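Subject: Re: [nirnwood-singers] Learning parts by ear vs. from the page
From: Štefánia Charvát
To: nirnwood-singers

Virgilio Cruzado wrote:

> Hi everyone, new tenor here. I joined in April and I'm loving it, but
> I have a confession. I don't read music. I can follow whether the
> notes go up or down and that's where it ends. At the last rehearsal
> we started the Vastar carol and I was lost by the second line.
> Is it OK to learn everything from recordings? Or should I be
> spending my evenings on note names? I don't want to slow the
> tenors down.
>
> Virgilio

Virgilio, welcome, and please don't worry about slowing anyone down! I sang for years before I could name a single note on the staff, and I had a wonderful time. So yes, learn from recordings, and do it happily. But let me talk you into doing a little of both, because the day the page starts to make sense is such a good day.

What worked for me was keeping the score in front of me every time I listened, even when it looked like ants. I'd play the tenor track (I was on tenor that year, we were short) and run a pencil under the words. No singing the first time through. Then I'd hum it, still with the pencil going. After a few weeks I noticed that my hand was slowing down for the long notes before I heard them. Nobody had taught me that – my eyes had just picked it up along the way.

For the Vastar carol in particular, start at the end. The last page is the slow one, and the tenors have the tune there, so you get the reward first. Then go back to the middle, where everybody moves in steps and it's easy to hold on. Save the second line for last. It jumps up a sixth and lands on a note the altos are already singing, so listen for them and climb on. I still mark that spot with a big arrow. 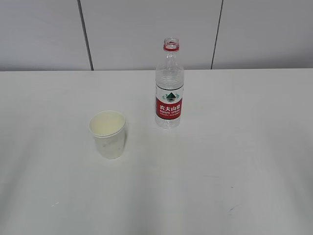 Lai-ching Yip wrote back to me off-list, and said I could pass it along, that she would go the other way and begin with rhythm alone. Speak the words in time, she says, tapping the beat on your knee, and leave the pitches out until the words feel as natural as talking. She thinks most of us who get lost in a new piece are lost in the counting, and that we blame the notes because the notes look scarier. I tried it last night on the Sirkia psalm, which has that bar of five I always trip over, and wow, she's right. Two evenings of muttering at the stove and I'd have had it in time for the spring concert!

A few other things, Virgilio, in no order at all:

Sit next to Finlay Tosh if you can. He comes in on time and he comes in loud, and you can lean on that until you trust yourself.

Short sessions beat long ones. I do 3 passes through one page and then stop, even if I'm in the mood for more. It sticks better overnight.

Record yourself once, on your phone, on the page you think you know best. You'll hate the sound of it (we all do) but you'll hear exactly where you're guessing.

If you want to try note names, learn where middle C sits and count from there. Remember that the tenor line in our book is written in treble clef with a little 8 under it, so you're singing an octave lower than it looks. That confused me for an entire season.

Anil Kulkarni has the part tracks for everything except the Pan songs, and those are coming. He slowed down the carol tracks as well, so ask for the slow set. They're so much kinder to practice with.

And does anybody still have the old blue rounds book? Number 55 is a round in three parts that sits on five notes, and it would make a perfect warm-up for people who are just starting to follow the page. My copy has lost its back half and I can only remember the first part.

See you at rehearsal. Tenors, the low door this time, the other one sticks.

Štefánia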